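4.2 Die Wäscherei von Dorwood und der Streit um die Besatzungssoldaten 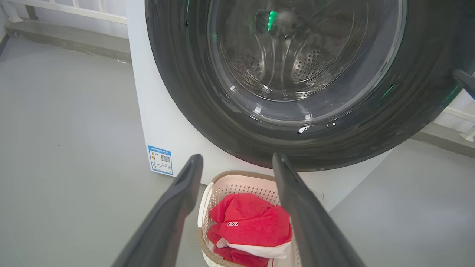
Abb. 3: Frontlader mit Glastür und gelochter Edelstahltrommel.

Morag Purves hat mir nach der Lektüre des ersten Entwurfs geschrieben, ich machte es mir mit den Soldaten in Dorwood zu leicht: Wer nur die Akten der Garnison lese, bekomme eben die Garnison zu hören, und die habe sich nun mal für beliebt gehalten. Da hat sie recht, und ich habe den Abschnitt daraufhin fast komplett umgebaut (der alte Stand liegt noch in der Schublade, da bleibt er auch).

Fangen wir also anders an, nämlich bei der schmutzigen Wäsche. Als die Truppen im September in Dorwood einrückten, brachten sie Geschütze mit, Feldküchen, sogar eine Kapelle samt Noten — aber keine einzige Waschfrau. Im Quartierbuch stehen für den ersten Monat 1,358 Mann. Die mussten irgendwo ihre Hemden waschen lassen, und so wurde das alte Färberhaus am Narnar, dem kleinen Fluss unterhalb der Stadt, kurzerhand zur Garnisonswäscherei erklärt. Die Besitzerfamilie erfuhr davon durch einen Zettel an der Tür. Den Zettel gibt es noch, ich habe ihn in der Hand gehabt, und er ist wirklich erstaunlich unhöflich!

Nun zum eigentlichen Konflikt. In der älteren Literatur zur Ortsgeschichte, soweit es sie überhaupt gibt, heißt es immer, zwischen den beiden verbündeten Kontingenten sei es wegen der Verpflegung zum Krach gekommen. Das habe ich lange auch geglaubt. Die Lohnlisten der Wäscherei erzählen allerdings etwas anderes: 115 Frauen waren dort beschäftigt, und bezahlt wurden sie nur von einer Seite, gewaschen haben sie aber für beide. Das konnte nicht gut gehen. Im Dezember weigerten sich die Frauen, die Säcke des zweiten Kontingents überhaupt noch anzunehmen, und am 8. Dezember standen sich auf der Brücke bei Estrella dann Soldaten beider Seiten gegenüber, jeweils mit einem Karren voller Wäsche und ziemlich schlechter Laune.

Was danach geschah, ist schwer zu greifen. Der Garnisonsbericht spricht von einem »Wortwechsel«. Die Lazarettliste führt für denselben Abend 15 Verletzte auf, zwei davon mit Stichwunden, und da fällt es mir schwer, an einen Wortwechsel zu glauben. Felicidad Manalastas vermutet in ihrem Kommentar zu den Listen, dass ein Teil der Verletzten schon vorher im Lazarett lag und bloß nachgetragen wurde. Möglich ist das, die Handschrift wechselt mitten in der Spalte. Ich halte es trotzdem für die schwächere Lesart — die laufenden Nummern gehen ohne Lücke durch, und wer nachträgt, macht sich diese Mühe selten.

Bleibt die Frage nach dem Geld. Der Stadtrat verlangte später fast 4,000 Kronen Entschädigung, für das Färberhaus, die zerschlagenen Bottiche und »entgangenes Blau« (gemeint ist wohl die Färbesaison, die komplett ausfiel). Gezahlt wurde nach meinem Kenntnisstand nichts. Die Forderung taucht noch in drei Briefen auf, der letzte davon ist an ein Amt gerichtet, das es zu diesem Zeitpunkt schon gar nicht mehr gab, und kam ungeöffnet zurück.

Dexter Talavera hat mich auf eine zweite Überlieferung hingewiesen, das Notizheft eines Schreibers aus dem kleineren Kontingent. Es ist leider nur in einer Abschrift erhalten und bricht kurz vor dem Vorfall ab. Interessant ist es dennoch, weil der Schreiber die Namen von vier Wäscherinnen nennt, die auch in den Lohnlisten stehen. Ich gehe darauf in Abschnitt 4.3 ein, zusammen mit den Briefen des Stadtrats.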